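Tondent Boxing Club to open its doors for a February night of amateur and professional bouts

Fukside's oldest boxing gym will host its biggest evening of the season this February, when Stavros Kneževič tops the bill against the unbeaten Dennis Marsden in an eight-round contest at middleweight. Tondent Boxing Club has been putting on shows at the Ramasamy Hall for longer than most of its current members have been alive, and everyone at the club is delighted (and, it must be said, a little nervous) to be bringing a main event of this quality back to the town.

Kneževič will need no introduction to anyone who has followed the sport in this part of the world. He first walked into the gym as a schoolboy, supposedly to wait for an older cousin, and was sparring before the month was out. Now 29, he has boxed in the away corner more often than he would have liked over the past few seasons, taking fights at short notice and a long way from home, and he has been asking for a proper night in Fukside for as long as we can remember. We are very glad to be able to give him one at last.

"I've had people stop me outside the baker's to ask when I'm fighting at home again, and I never had anything to tell them," said Kneževič. "Well, now I have. I know what Dennis brings. He's tall, he's got a lovely jab and he doesn't get flustered. I'll have to work for every minute of it, and I wouldn't want it any other way in front of my own people."

Marsden arrives from the Linus gym across the river, where he has built up a tidy unbeaten record without making a great deal of noise about it. A southpaw with a long reach and a good deal of patience, he tends to start slowly and come on strongly in the second half of a fight, and his last two opponents were both stopped late on. He has never boxed over eight rounds before, though his camp have told us that the longer distance was very much at their request.

"It's a tough place to go, everybody says so, and I'm looking forward to it," said Marsden. "I've sparred with Stavros a couple of times, years ago now, and he was good to me when I was only a novice. He won't be that good to me this time, I don't suppose! We've had a really happy camp and I'm boxing better than I ever have."
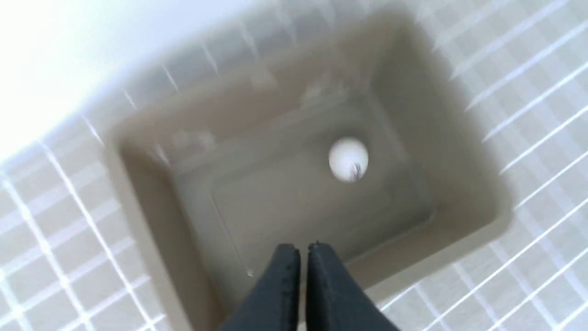 The undercard has been put together with just as much care. There will be two further professional contests, one at lightweight and one at super-bantamweight, and both will be over four rounds. Before those, the early part of the evening belongs to the amateurs, with club boxers from Fukside and the neighbouring towns meeting in a series of carefully matched bouts. For several of the younger ones it will be their first time in front of a crowd, and we do hope that people will come along in good time to cheer them on, as there is nothing quite so lonely as a first walk to the ring past rows of empty chairs.

Doors open at 5.30pm, with the first amateur bout at 6pm. The professional part of the card follows a short interval, and the main event is expected in the ring at 9.15pm, although as regular visitors will know, boxing keeps its own time and we would ask for a little patience if things run over. Hot food and soft drinks will be served from the side room all evening, and there is a licensed bar upstairs on the balcony.

Those who came to the autumn show will notice one or two changes inside the Ramasamy Hall. The ring has been moved closer to the stage end, which gives a better view from the balcony and leaves more room for wheelchair users and their companions on the flat. The seating at ringside has been rearranged as well, so if you have a favourite chair, please check the plan when you book in case it has wandered.

The weigh-in will take place at the club's own premises the afternoon before the show, starting at 2pm, and members of the public are very welcome to look in. Both of the main event boxers have kindly agreed to stay on afterwards to sign gloves, posters and anything else within reason, and the junior squad will be giving a short pad-work display once the scales have been put away.

Unreserved tickets are on sale now from the club and from the hall box office, with up to 40 places held back for families of the amateur boxers until the week of the show. Ringside seats are being sold separately and tend to go quickly, so an early call is wise. Under-16s must be accompanied by an adult, and there is a reduced price for juniors who are registered with any boxing club.

Members of the press who would like a seat, or who wish to speak to either boxer beforehand, are asked to contact the Tondent office in good time. Interviews can be arranged at the gym on most afternoons during the final fortnight of training, and photographers are asked to let us know in advance if they will need a place on the ring apron.

ENDS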